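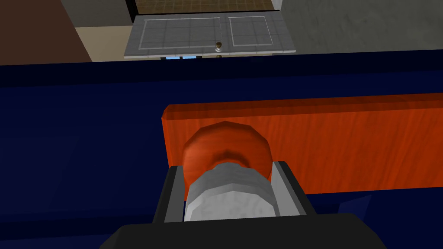

Start with a task you could do drunk, the other members kept telling me, and then make the robot do it badly, and then make it do it less badly. I had come to the Fetton shared workshop with much bigger ideas. I wanted an arm that could sort my scrap bin, hand me clamps, maybe sand a chair leg while I ate lunch. What I got, after a spring of evenings and one very long Memorial Day weekend, is an arm that can pick up a knob. I'm thrilled with it, and I'll tell you why.

First, the shop. Fetton is the back half of an old plumbing supply place in Candimbridge, and dues are 50 dollars a month, which gets you a key, a shelf, and a share of a table saw that everybody is a little afraid of. There's a wood side and an electronics side, with a curtain of clear plastic strips between them to keep the sawdust off the soldering benches. (It doesn't.) I'm a wood person. I make boxes, mostly, and stools when somebody asks for one. I had never written a line of code that did anything more exciting than add up a lumber order.

The arm came from a kit that a member was selling after a move, and it had already been half assembled and then, I think, half disassembled. The shop calls it the Ollard, after the name stenciled on the crate it lived in. I paid 311 dollars for it, took it home in the back of my hatchback, and spent the first week just finding out which bag of screws went with which joint. Two of the bags were for something else entirely. One might have been for a bookcase.

I figured the hardware would be the hard part and the software would be a matter of downloading something. Oh boy. The hardware took me nine evenings. The software is still going.

What saved me was the simulator. I resisted it for a good long while! I'm somebody who likes to cut a joint and see if it fits, and the idea of practicing on a make-believe table with make-believe wood felt like learning to swim on the carpet. But the first time I ran the real arm under my own program, it swung left at full speed, knocked a mug of pencils off the bench, and tried to push itself through a pegboard. I hit the power strip with my foot. The next evening I installed the simulator.

So now I do everything there first. There's a dark blue work surface, an orange board lying on it with a bit of wood grain, a gray cabinet off behind in the room, and the gripper coming up from the bottom with its two black fingers. Between the fingers there's a gray cylinder with a round orange knob on top of it. I must have looked at that view for more hours than I've looked at my own kitchen this year. I know the dimple in that knob very well.

I picked a knob for the same reason I'd give a beginner a box before a chair. It's small, it's round, it has an obvious top. I turn knobs on the lathe all the time, so I have a coffee can full of real ones to try later. And a round thing is a surprisingly good teacher, because it rolls off the minute you do something dumb. A square block will forgive you. You can grab a block crooked and it'll sort of shuffle itself straight between the fingers, and you go home thinking you're a genius.

My early programs were just lists of positions. Go here, go down, close, go up. That works beautifully as long as the knob is exactly where you said it would be, and in the simulator it always is, so I had a lovely couple of evenings feeling clever. Then I turned on the setting that nudges things around a little at the start of each run, and my success rate fell through the floor. I ran 273 tries over one weekend, leaving the computer going while I glued up a tray, and the arm got the knob up and over to its spot in 75 of them. I wrote the number on masking tape and stuck it to the monitor, where it still is.

If you've ever cut dovetails you already know what comes next. You stop trying to be fast and you go looking for the one thing that's off. For me it was the closing. I had both fingers snapping shut like a mousetrap, and any little error in the approach got turned into a shove. I slowed the close way down, then had the arm stop just above the part and check its own position before dropping the last bit. It looks timid now. It comes down like somebody lowering themselves into a cold lake. But it gets the knob a lot more often, and I haven't run another big batch yet because I'm enjoying not knowing.

Moving over to the real bench was a whole other lesson. The simulator's wood has whatever grip you tell it to have. Mine has wax on it, or dust, or a drip of finish from last fall, and the arm doesn't care which, it just drops the thing. I ended up gluing strips of bicycle inner tube inside the fingers of the real gripper, and I'd recommend it to anyone with an old tube hanging in the garage. Cut the strips a little long, let the glue cure overnight, and trim them after. If you trim first they shrink back on you and leave a bare corner right where you need rubber.

The other thing I'd say is to clamp the base. I know that sounds obvious. I had mine on four rubber feet, and I spent most of a week hunting for a bug in my program that was really the whole arm walking backward across the bench by the thickness of a playing card every run. Two F-clamps fixed it. The electronics side has been very kind about this and only brings it up when there's company.

I'm not sure where I'm headed with all of it. The motor board that came with the kit was already tired, and I've swapped it for one from Trajkovski, which runs cooler and came with instructions I could follow, so that's one worry gone. I'd like to get the arm to take a knob off a tray and set it on a cabinet door while I drive the screw from the back. It's a two-handed job and I've always wanted a third hand for it, and I'd be tickled if the third hand was one I put together myself out of somebody's crate.

We're having an open bench night at Fetton later in June, and I've promised to bring the Ollard and the coffee can. Wear shoes you don't mind getting sawdust in. If the arm's acting up I'll have the simulator going on the laptop next to it, and you can have a turn driving. The space bar is stop.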